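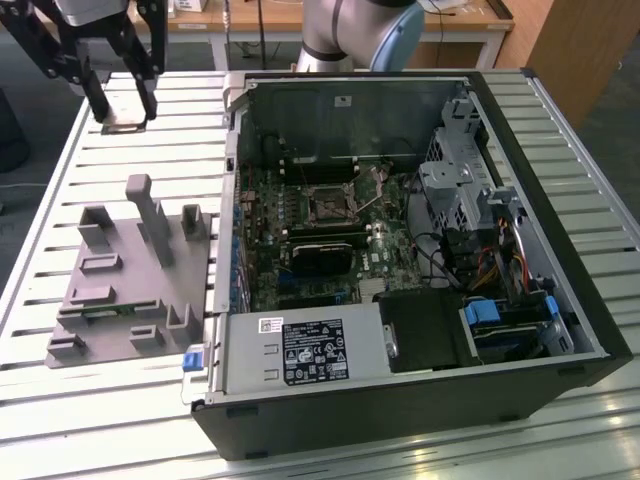 The two states of Hornel's *Household Dialogues* differ more than the Dindley catalog allows, and I think the difference bears on Martti's question about cutaway plates. In the early state the engraver keeps the outer wall of each machine and draws the parts as if through glass. In the later state the wall is gone. The convention is the one you get with a desktop tower on its side on a bench, side panel off, motherboard facing up: the reader looks straight down on the parts and has to supply the case from memory. The dialogue was reset to match. Where the early text has the child ask what is "behind" the plate, the later one has "under."

On 9:40 pm, Martti Niskanen wrote:

> I have been through the Plerkinen set again and count 13 plates
> with the outer casing removed. Ningsih's article treats these as
> a single group and assigns them to one engraver. I can't make
> that work. The hatching on the pump and the clock is
> different from the rest. Is there any record of who
> supplied the blocks? Also, does anyone hold volume 2 with
> the wrappers still on? Mine was rebound and trimmed, and the
> signatures at the foot are lost on several leaves.
>
> Martti

On the engraver: I agree that one hand is unlikely. The Ngau copy has its wrappers, and the wrapper for volume 2 names two shops, although it doesn't say which shop cut which block. The pump and the clock share a fault in the border, a short break at the lower left, that I have not found in the other plates. That is weak evidence, but it points the same way as the hatching. 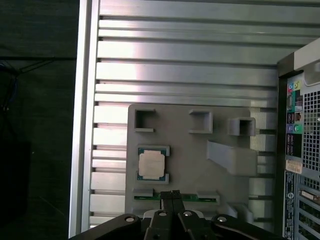 Page layout is the other thing to check before anyone repeats the single-engraver claim. The cutaway plates were printed with small captions set into gaps in the block, and the gaps are at fixed positions across the upper part of the page. Think of the light gray plate with its three square, open-topped holders in its upper portion: the places are built first, and whatever goes in must be made to fit. Hornel's captions behave like that. Words are shortened oddly ("cylr.," "pist.") even when the margin beside them is blank, so the block was finished before the text was. Ultan Cullinane made this point for the botanical plates some years ago, and I see no reason it should not hold for the machines.

Amancay Durán has offered to measure the gaps in the Ngau copy in June. If the pump and the clock have different spacing from the other eleven, I would treat the matter as settled.
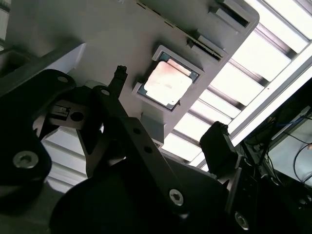
Were the captions changed between the two states?

Only the abbreviations were. Of the 43 captions I collated, all keep their sense and their position, and the later state spells out "cylinder" where there is room. Line breaks are the same except on the clock.

A correction to my last message: I gave the price of the cheap issue from the Dindley catalog, and the figure there belongs to the cloth issue. The wrapper has no price. I also cited the catalog's print run of 2000 without saying that no source is given for it. Please don't quote it from me.

Martti, if you can send the chain-line measurements for your rebound volume, I will add them to the table. Leaf height is no use after trimming.

Fitriani Pillai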